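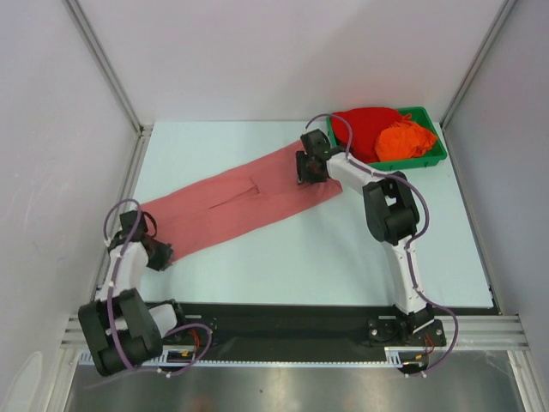
Both arms holding a garment between them, with the green tray at the upper right.

Concombe: two-arm garment handling, perception and control

Welcome, and thanks for stopping by! Concombe is the software we use to get two small robot arms to take hold of a piece of clothing and lay it out flat on a table, which sounds like an afternoon's work and has kept us happily busy since December. The repository has the perception node, the grasp planner, the two-arm controller and a handful of recording tools that we found ourselves rewriting so often that we finally gave them a proper folder.

What's in the data

The release goes with 308 episodes. Each one has joint positions and gripper commands for both arms, logged at 50 Hz, plus video from a fixed camera and a short text label for the task. The labels were typed by hand, so you'll meet a few spelling variations (Josefina went through most of them, but "sleeve" still turns up in more ways than you'd think possible). Episodes where a grasp slipped are kept and marked with the slip flag. Please don't filter them out before you've had a look – the recovery motions in there are some of the most useful ones we have.

How the pieces fit together

Perception runs first and gives you a cloth mask and a list of candidate grasp points. The planner, which lives in the folder called teltum for historical reasons, picks a pair of points, one per arm, and checks that the elbows won't meet over the middle of the table. The controller then closes both grippers and pulls slowly outward until the tension estimate levels off. All of the limits are in bustos.yaml, and we'd gently ask you to read that file before you change the pull speed.

Getting started

Install the requirements, run the calibration script once for each arm, and then start the replay tool on episode 14, a nice calm one. If the replayed arms look mirrored, you've swapped left and right in the config. We've all done it, some of us more than once.

Known rough edges

The mask gets confused when two garments of similar color touch. Long, thin shapes sometimes get a grasp point on a fold instead of an end. Planning times out after 3000 ms, and on a slower laptop you may well see that happen – raising the limit is fine.

Contact

Arben Dumitrescu looks after the controller and Josefina Palma the perception side and the labels. Open an issue with your config attached and one of us will get back to you, usually by Thursday.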